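식당/외식 게시판 > 푸드코트·공용주방
제목: Istby 지하 공용식당가 국수집, 주문 번호 체계 바뀐 뒤 면 상태 질문

글쓴이: 면수온도
작성일: 2018년 9월 19일

Istby 지하 식당가 안쪽 국수집 기준입니다. 8월에 주문 방식이 호출 번호제로 바뀌었습니다. 그 전에는 주문 받은 순서대로 한 그릇씩 삶았는데, 지금은 번호를 묶어서 한 솥에 넣는 것으로 보입니다.
같은 메뉴(맑은 국물 소고기 국수, 가는 면)를 바뀐 뒤로 6회 먹었고 그중 2회는 면이 명백히 과하게 익었습니다. 국물 염도와 고기 두께는 차이를 못 느꼈습니다.
같은 증상 겪으신 분 있는지, 피할 수 있는 시간대가 있는지 문의드립니다. 맛집 추천은 필요 없습니다.

댓글

육수반그릇
점심에만 드신 것 아닌가요? 저녁 7시 이후에는 한 그릇씩 삶습니다. 조리대 바로 앞자리에서 여러 번 봤습니다. 번호제 자체는 면 상태와 무관하다고 봅니다.

면수온도
점심 4회, 저녁 2회입니다. 과하게 익은 건 둘 다 점심이었습니다. 표본이 적은 건 인정합니다.

dircombe_36
Dircombe 쪽 식당가에 같은 주인이 하는 집이 있습니다. 거기도 번호제인데 면은 멀쩡합니다. 차이는 면 굵기입니다. Dircombe는 중간 면만 쓰고 Istby는 가는 면이 기본입니다. 가는 면은 삶은 뒤 36초만 방치해도 식감이 달라집니다.

찬물헹굼
36초는 어디서 나온 수치입니까?

dircombe_36
집에서 건면으로 재 본 값입니다. 업장 생면과는 다를 수 있습니다.

찬물헹굼
그러면 근거로 쓰기 어렵습니다. 생면은 두께와 수분율에 따라 편차가 큽니다. 게다가 그 집은 건져서 바로 국물을 붓습니다. 문제는 방치 시간이 아니라 솥 온도라고 봅니다. 한꺼번에 넣으면 물 온도가 떨어지고, 다시 끓을 때까지 면이 표면부터 풀어집니다.

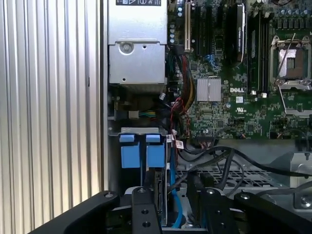 본체 내부(Dell)

Grarkisance
솥 온도 쪽에 동의합니다. 다만 본문 증상은 '과하게 익음'이고 온도 저하로 생기는 건 '겉은 풀리고 심은 남음'입니다. 두 가지는 구분해야 합니다. 글쓴이님, 씹었을 때 심이 있었습니까?

면수온도
심은 없었습니다. 젓가락으로 들면 끊어지는 정도였습니다.

Grarkisance
그러면 과다 조리나 배식 지연입니다. 번호를 부르고 손님이 찾아갈 때까지 국물에 잠겨 있는 시간이 있습니다. 예전에는 자리로 가져다줬으니 이 구간이 없었습니다.

육수반그릇
그건 손님이 늦게 가져간 문제입니다. 저는 호출 즉시 받아 오고 면이 퍼진 적이 한 번도 없습니다. 가게 탓으로 돌릴 일은 아닌 것 같습니다.

면수온도
두 번 모두 호출 직후에 수령했습니다. 수령대 옆에 서 있었습니다.

nautiyal
전광판 호출이 실제 완성보다 늦습니다. 지난번에 제 번호가 226이었는데, 수령대에 226번 표가 붙은 쟁반이 이미 나와 있고 전광판은 한참 뒤에 바뀌었습니다. 직원이 직접 눌러야 넘어가는 방식이라 점심에는 밀립니다. 전광판 보지 말고 수령대에서 쟁반 표를 확인하세요.

육수반그릇
표만 보고 가져가면 순서 꼬입니다. 직원이 부를 때 받는 게 맞습니다.

nautiyal
주문표와 번호가 같으면 그냥 내줍니다. 꼬일 이유가 없습니다.

찬물헹굼
저도 표 보고 받습니다. 제지당한 적 없습니다. 솥 온도 얘기는 일단 철회합니다. 심이 없었다면 해당 사항이 아닙니다.

dircombe_36
면 변경도 됩니다. 메뉴판에는 없는데 주문할 때 중간 면으로 달라고 하면 추가금 없이 바꿔 줍니다. 비빔은 안 됩니다.

Grarkisance
국물 따로도 가능합니다. 그릇이 하나 더 나가서 점심에는 거절하는 경우가 있습니다.

면수온도
답변 감사합니다. 오늘 점심에 가는 면 그대로 주문하고 쟁반 표 확인해서 받았습니다. 전광판보다 먼저 수령했고 면은 정상이었습니다. 한 번이라 결론은 보류합니다. 다음에는 중간 면으로 주문해 보겠습니다.

육수반그릇
중간 면은 그 집 맑은 국물과 안 맞습니다. 매운 쪽이면 모를까.

dircombe_36
Dircombe에서는 맑은 국물에 중간 면이 기본입니다.

육수반그릇
그래서 저는 Dircombe 안 갑니다.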